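Kamala Kurup has been renting out the Girkel hand-held gripper kit since February. She runs the service from a unit in Brudanport, and most of her customers book it by the half day.

"People come in wanting a robot," she said. "What they need first is somebody doing the job by hand, over and over, with the same jaws the robot will have."

Laundry is the usual starting point. A standard booking covers 200 runs of sorting socks from a basket, one gripper in each hand.

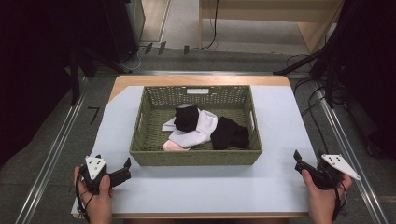

Drorketti, which took the kit for a month, found the cables a nuisance and said the marker plates needed wiping more often than the manual suggests. Kurup accepts the first point. "The cables are on my list. A longer set costs £96 and I've ordered two."

She would not say when a wireless version might arrive. The next booking starts at 9 am.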